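The Dumo audio guide covers 4 old hauntings around the Mirovow mill district, including the headless ferryman and the woman in the grain loft. I hired one from Hito in June for a two-hour evening walk. 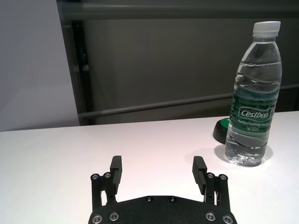

The ferryman story is the best of them. It sticks to what the papers printed and skips the screaming sound effects. The Mäkelä house stop is weaker — up to 99 seconds of wind before anyone speaks.

Volume is fine beside traffic. The buttons are small and hard to find in the dark, and the grey case scratches easily. 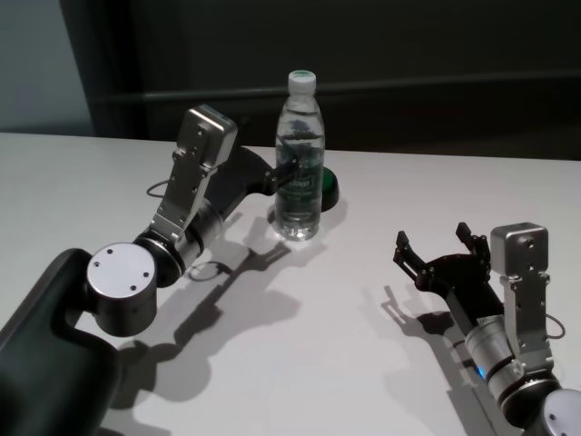
Bottle of water on a white table.

Worth hiring once. I wouldn't buy it.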